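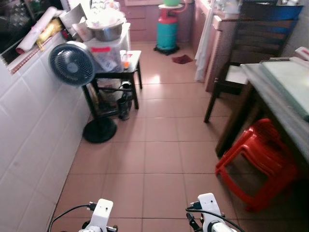 Progress report to the Briggs Fund, Friday, November 29, 2019

The damp and ventilation pilot at Wurcombe has now used most of its first-year money, and I am less sure of its value than I was when we applied for it. We set out to learn whether small, cheap changes to how people air their homes would cut winter mould in the older flats. The advice leaflet we inherited from the Brustau scheme leans heavily on moving air about, and plenty of kitchens already have something for the job, such as a grey fan on a pole standing by a tiled wall. Whether a fan does anything for mould when the window stays shut is another question, and the leaflet does not ask it.

Households. We signed up 57 homes against the target in our bid. Of these, 23 have sent back every monthly sheet since August. The rest have sent some, or none. I would ask the Fund not to read much into the returns so far. People who fill in a form every month are probably the same people who wipe down their window sills, and we have no way of correcting for that.

Readings. The Undier humidity meters were late and then arrived with the wrong batteries. Once running they mostly behaved, though 3 had to be swapped after giving the same figure day and night. Average bedroom humidity has gone up since August, as you would expect when the weather turns and the washing comes indoors. The supplier's summary calls this a "stable trend". I have left that phrase out of our own tables.

Advice visits. These have gone better than I expected. Tenants were polite about the leaflet and much more interested in who would mend the extractor above the cooker. Several said they had reported theirs more than once. We passed the repairs on to the landlord and have had an acknowledgement but no dates. It seems odd to go on telling people to cook with lids on while that list sits in a tray.

Money. The largest unplanned cost was £2000 for replacement meters and postage. We have met this from the printing budget, which leaves the second leaflet unprinted. I do not think it will be missed. Travel is under budget and staff time is over, mainly from chasing sheets by telephone.

What we would like to change. The original plan was to widen the pilot to a second estate in the spring. I would sooner hold off. A full winter of readings from the homes we have would tell us more than half a winter from twice as many — and we could compare flats with a working extractor against those without, a comparison the first design left out altogether.

We need a decision on the spring extension before the next payment is released. The tables and the list of outstanding repairs are attached separately.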